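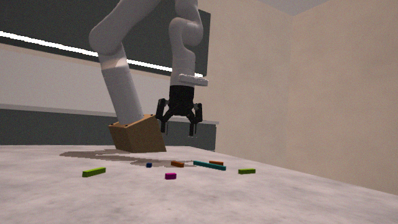
What does Drostach do?

We gather examples for robots to learn from. People guide a robot arm through small everyday jobs, we record every movement along the way, and the recordings go to teams who are teaching a learning system to do those jobs by itself.

About us

Drostach is a small company with one subject, and we love it! We started with a single arm, a tabletop and a box of coloured blocks, and there are 28 of us now. Some came from software, some from teaching, a couple from film editing (a surprisingly good background for spotting the moment a grasp starts to go wrong). Everybody who joins spends their first week at the controls, whatever their job is going to be, and most of them ask for a second week.

How we work

A lot of our collecting happens in simulation. An operator drives a simulated arm with a two-fingered gripper over a tabletop of coloured blocks and carries out an instruction written in everyday words, like "put the magenta block beside the teal one". The joint positions, the gripper opening and the camera view are all saved together. Then the blocks are scattered again and off we go.

We're fussy about the scattering. If the blocks always land in the same neat row, a learning system picks up the row and very little else, so we mix the colours, lengths and angles, and we like having two of the same colour on the table because it makes the wording of an instruction matter. "The orange one" won't do when there's a pair of them!

Mistakes are kept as well. A missed grasp followed by a good recovery is one of the most useful things we can hand over, and our operators label those with real care.

What we're working on

Drulik is our recording tool. It began as a few scripts and has grown into the program all our operators use, with a replay window that lets you step through an episode slowly and trim the dead time at either end.

Sokham is our open collection of tabletop tasks. It holds 2,383 checked episodes, grouped into 17 task families: sorting by colour, lining up, stacking, nudging things apart and so on. A second person watches every episode before it goes in. In March we rewrote the instructions for the whole collection after realising that half of us said "next to" where the other half said "touching".

Our partners at Acheampong run the training side and tell us, quite frankly, which examples helped and which didn't. Their latest request is for 1,000 more episodes with the long blocks lying at awkward angles, and we've already made a start.

Page last updated May 11, 2024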